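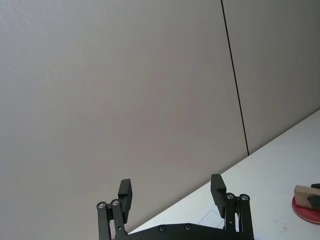 Second floor still says the label printer spits out a blank between every two labels, and would we please stop closing the ticket.

**Ticket 2000 – reopened (again)**
**Device:** Brurholm label printer, mailroom
**Priority:** Low, according to us. "Catastrophic," according to the form.

**9:10** Ran the calibration from the front panel. Printer fed 22 labels, thought about it, and declared itself healthy. Next job: label, label, blank.

**9:35** Checked the stock. Supply closet has switched from Sawatzky rolls to Palutex, which are cheaper and have a slightly wider gap. Driver is still set up for Sawatzky. Changed the gap setting, saved, printed five. No blanks. Closed ticket, felt good.

**10:20** Ticket reopened. Blanks are back. The shipping software, Flultari, sends its own page size with every job and has no interest in what the driver thinks.

**10:50** Found the Flultari template. Label height was set to 155 in a box that doesn't mention units. Copied the template, matched it to the Palutex roll, left the original alone – somebody in returns is bound to be using it.

**11:30** Printed 60 labels from the new template. All good, all addressed to the mailroom. Sorry about that.

**Still to do:** make the new template the default. Needs an admin login, requested in July.

**Status:** Pending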